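Gym cleaning robot withdrawn after arm fails to stop on contact

Besel, 14th February

A cleaning robot on trial at the Novero fitness center in Besel has been taken out of service after its arm kept pressing against a weight machine when it should have stopped. No one was hurt. The gym stayed open, and staff have gone back to wiping down the equipment by hand.

The robot, a wheeled base with a single arm, was supplied by Tumerby and had been working at the center since January. It cleaned the floor at night and wiped pads, posts and handles during the quiet part of the afternoon. The fault showed up on one of the afternoon runs, when two members were training on the other side of the room.

According to a notice put up at the front desk, the arm was wiping the side of a leg machine when its cloth caught on an adjustment pin. The arm is supposed to back off as soon as it meets more resistance than a light wiping stroke needs. It pushed harder, bent the pin and tipped its own base against the machine. A member of staff hit the stop button on the base and the arm went slack. The whole thing lasted about 10 seconds. 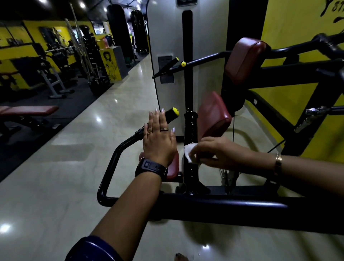
Tumerby has traced the fault to the force sensor in the wrist of the arm. A seal had let cleaning fluid into the housing, and the sensor went on sending the same low reading whatever the arm touched. The control software took that reading as normal and saw no reason to stop. Strength machines are a hard test for any arm of this kind. A person rests one hand on a padded grip and works a tissue along a black post with the other, and feels at once when something snags. Without a working sensor the robot had only its stored map of the machine, and the map did not include the pin, which members move from one setting to another.

The company said the sensor had passed its checks before delivery, but those checks were done dry. It had logged 33 hours of wiping at the center before the fault. The seal is rated for 1000 hours.

Tumerby is making two changes. The seal will be replaced with a molded one, and the software will now compare the wrist sensor with the current drawn by the arm motors. If the two do not agree, the arm will stop and the robot will call for staff. A limit on motor current was already in place, but it was set to protect the motors and was too high to protect anything the arm was leaning on.

Two other sites use the same model, one of them a physical therapy clinic in Seixas. Both have been told to use the floor cleaning function only and to keep the arm folded and locked until the new parts are fitted.

Novero said the leg machine has a new pin and is back in use. The center has not set a date for the robot's return. When it does come back, the arm will run only outside opening hours, with a member of staff in the room. Members who notice damage to any pad or pin are asked to report it at the front desk.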